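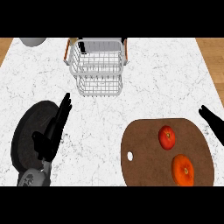

Cinley sim kitchen: does the planner replan, or just replay?

Started by wristflip, June 28, 2023

wristflip
I've been running the two-arm kitchen task in the Cinley simulator with the Jakab planner on top, stock settings, default camera. The release notes say Jakab "replans continuously against the current scene." I'm not buying it. I moved the tomato on the cutting board by a few centimeters at reset and the right arm came down on the old spot. Moved it back, fine. Ran it 30 times with the tomato shifted and got 18 grasps, and I suspect most of those are just the gripper being wide enough to forgive the error.

Is anyone getting different numbers? And please don't tell me to retrain something. There's nothing trained in the part I'm asking about.

mkoval_arms
How often are you publishing object poses? The default in the kitchen config is once at reset. If the planner only gets one pose it will replan against that pose all day long. "Continuously" is true and useless at the same time.

wristflip
Poses are set to 200 ms. First thing I checked. The topic is live, I can watch the tomato's pose change when I drag it. The planner logs "goal updated" and then the trajectory it sends is the same one, point for point. I diffed them.

Hefin Prydderch
I'd look at the trajectory cache before blaming the planner. Jakab keeps a warm start keyed on a coarse grid of the goal position. If your shift stays inside one cell you get the stored path back with a "goal updated" line printed before the lookup. Set cache_reuse to false and try again. It gets slow, but at least you'll know.

tallow
Or use Skula like a normal person. Smaller planner, no cache, worse paths, but it goes where you tell it.

mkoval_arms
Skula doesn't do two arms. It does one arm and then the other and hopes. I had it put an elbow through the dish rack in sim with collision checking on.

tallow
Your collision mesh for the rack is probably a box. Or missing. That rack is all thin wires and half the assets people pass around have a broken mesh for it.

wristflip
OK, cache off. Planning time went up a lot and the trajectories do differ now, so Hefin was right about that part. But there's a second thing. With the orange in the basket, the right arm swings in over the board so that its own wrist sits between the camera and the tomato.
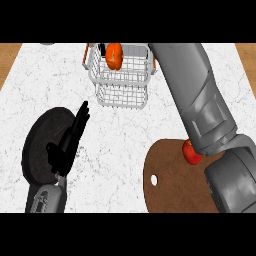

Right arm over the board, tomato half hidden under it. Default camera.

If perception is supplying the pose, what does it have to work with at this point? In the sim I'm reading ground truth so it doesn't matter, but the demo page implies the numbers carry over to the camera-based mode. I'd like to see that.

Hefin Prydderch
That's a vegetable in the basket, by the way. Looks more like a bell pepper than the orange you've got on the board in your first shot. Check which object list you loaded before comparing runs.

wristflip
Ugh. You're right, I said orange and meant the orange-colored one. Different object list. The tomato runs I counted were all with the first list, so those stand.

eszekeres
Ernő Szekeres here, I wrote part of the pose tracker. The camera mode holds the last good pose when visibility drops below a threshold. It should be fine for an object that's sitting still on a board.

mkoval_arms
"Should be fine" if nothing touches it. What happens if the fingers nudge it while the tracker is holding the old pose?

eszekeres
Then the pose is stale until it's visible again. There's a flag for that, pose_stale, and the planner can subscribe to it.

wristflip
Can, or does?

eszekeres
Can. The stock config does not. I opened a ticket for it in May.

tallow
So the answer to the thread title is "replay, with extra steps."

Hefin Prydderch
I don't think that's fair. With the cache off it replans. With the cache on and a big enough shift it also replans. The release note is sloppy and the log line is in the wrong place. I run this at Brosbridge every day and it's a decent planner.

tallow
Every day with whose config, though?

Hefin Prydderch
Mine. Cache off for anything near contact, on for the long reaches.

wristflip
Could you post it? I'd like to rerun the same 30 resets with only that file changed. I'm also going to make the grid cell smaller with the cache left on, to see where it stops handing me the old path. I still want a camera-mode number from somebody who didn't write the tracker. No offense, Ernő.

eszekeres
None taken. If you do run it, log pose_stale along with the grasp result. I only have 2 clean logs with that flag in them and I'd like more.

mkoval_arms
Fix the rack mesh before you start or you'll be back here asking about that too.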